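Search the list archive Enter keywords
Filed under: Small Labs & Home Testing > Water

From: Lev Antoniuk
Date: 4/19/24
Subject: Re: Re: Mestum well kits, worth the money?

Ustyna Semeniuk wrote:

> I got the Mestum kit in the mail last week and I have to say I'm
> impressed. You fill the tubes, add the drops, wait, and match the
> color to the card. Our well came out at 7 for nitrate, and the
> booklet says anything under 10 is fine. So that's one worry off
> my list before June, when my sister's kids come to stay. They
> claim it's as good as a lab. Has anyone here had a bad result
> with one? If not I'm going to order a second kit for the
> neighbors.

Ustyna,

I'm glad you like it, but I'd hold off on the second kit.

First, "as good as a lab" is doing a lot of work in that booklet. As good as which lab, on what water, and who checked? I wrote to Mestum and asked. I got back a very friendly note and a PDF with a graph in it. The graph had no numbers up the side. I wrote again and I'm still waiting.

Second, 7 of what? There are two ways of reporting nitrate. One counts just the nitrogen and the other counts the whole nitrate, and the second number comes out more than four times bigger for the same water. The limit of 10 goes with the first way. If the card is in the first kind of units, your 7 is under the limit but not so far under that I'd stop thinking about it. If it's in the other kind, you're in much better shape. My copy of the card just says "ppm." Does yours say anything more? Look on the back, in the small print.

Third, color matching. I did the same water in the kitchen and then out on the porch and would have sworn they were two different wells. My wife picked a different square than I did both times. I don't see how you get from there to a single number you'd bet a baby's bottle on.

What I did in the end was send a sample to the Yatsenko place out past the feed store. I'm not in love with them either. They took 13 days, they spelled my name wrong, and they tried to sell me a Plutano filter before the results were even back. But they do run a blank and a known sample next to yours, and they'll show you the sheets if you ask. Ask. Mine came back with the units written out and the date they ran it.

One of those sheets is where I learned that a sample should be kept cold and get there fast. I'd left my first bottle in the truck overnight, so I threw it out and did it over. 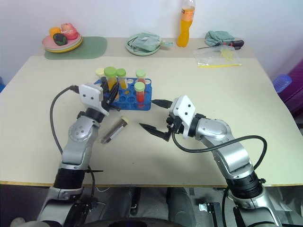 Tubes in a blue rack.

On bacteria, the Mestum kit does not test for it at all, whatever the box seems to hint at with that picture of the happy family. With kids coming I'd want that test before any of the others. Use the bottle the lab gives you, don't rinse it, and take the screen off the faucet first.

As for the Clillilia strips somebody mentioned last month, I've used them. They're cheap, and they're okay for telling you that something has changed since the last time. I wouldn't use them for more than that.

If you do go the lab route, write down how deep your well is and when the pump was last pulled. They asked me and I had to call back.

Let me know what the back of the card says.

Lev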